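# Teaching by remote control: my arm keeps missing the brush handle

**Inik**

Hello everyone! I've been working on this since June and I think I need some fresh eyes. I'm teaching my arm to pick up a small hand brush by driving it myself with the remote control, over and over, and then letting it try alone. I have 80 runs saved. When I drive, it goes fine. When the arm drives, it comes down a little to one side and closes on the bristles, or on nothing at all.

The dustpan and brush go on the gray floor, inside a grid I laid out with blue tape, and the wrist camera is the only one I use. The view from up close, with the fingers open:

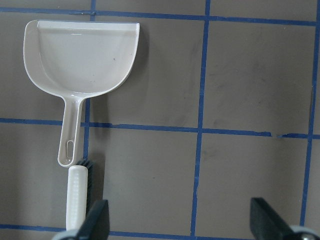
## Replies

**Titance**

Hi Inik, and welcome! I fought with this same job for most of a winter, so you have my sympathy. Your brush handle is white and so is the dustpan, more or less, and the two are almost touching end to end. From the wrist they make one long pale shape. I'd bet your arm is heading for the shape and then guessing where to stop.

What I'd do is record another batch with the pair in different squares, and turn the brush a little each time. Leave a gap between the two tools in plenty of the runs. And please slow down before you close the fingers! I used to rush that part — my hands knew where to go, but the recording had hardly any of it. I now wait 3 seconds over the handle, then trim most of the wait afterward.

Keep a few of the bad runs, too, if you caught the mistake and steered back. Mine got a lot better at recovering once I stopped throwing those away.

**Botard**

More runs. I had 65 and it was hopeless, at 687 it was great. Didn't change anything else.

**Beaudoin**

I'd try Titance's way before you sit through that many, Inik. Check your tape as well. If you always set the brush along the same line, the arm may be following the blue and paying no mind to the handle. I pulled up one strip on a Tuesday evening and mine got completely lost, poor thing. Do a few runs on bare floor and see how it behaves.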